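Notebook – table setting bench, April

Started at 1000 with a coffee and a clear head, which lasted until I opened the drawer of place mats. We have far too many. I wanted one setting we can all use for the breakfast pages in the Bonalport booklet, and I'd told Ostance they'd have my notes by the end of the month, so today was for picking a base and sticking with it.

Settled on the quilted blue one. The grey-green plate looks a bit dull straight on the white table, but on the blue it picks up some colour and I quite like it now! The croissant stays off the plate for this round. I want to see how much room the mat gives us before anything else goes on it (cup, knife, the little jam dish if anybody can find it).

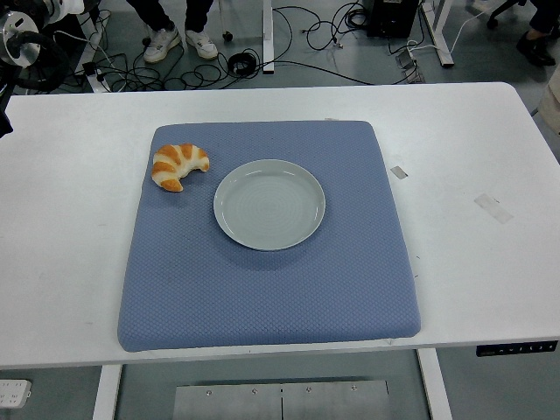 Plate and croissant on the blue mat, croissant at upper left.

Things to remember for next time:

The croissant reads very stripy, all golden orange and cream, and my eye goes to it first every single time. Fine for a breakfast page, maybe too much if we add a patterned napkin as well. Plain napkin, please – the MacLeish ones are still in the cupboard, second shelf.

Leave the table height alone. I spent more than 20 minutes fiddling with it last month and ended up back where I began, with a sore neck for my trouble.

There's old tape on the right side of the tabletop. I keep meaning to get at it with a bit of eucalyptus oil. Also check under the back edge of the mat, there's a tiny scrap of white paper poking out.
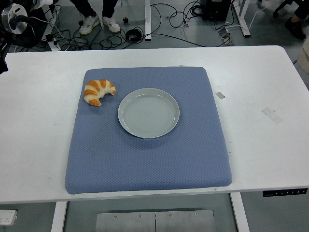 Prapai Sombatkul
Table settings and props

Still to sort out: whether the plate wants to be dead centre or a touch further back. I go back and forth on it. Further back leaves space in front for a fork, but then a cup has to squeeze in beside it and the whole thing starts to feel like an airline tray.

I've put the Skodell sample cups down in the stores book as item 2223, and I'd like to try 3 of them against the blue before we choose. If you've got one on your desk, bring it back, washed.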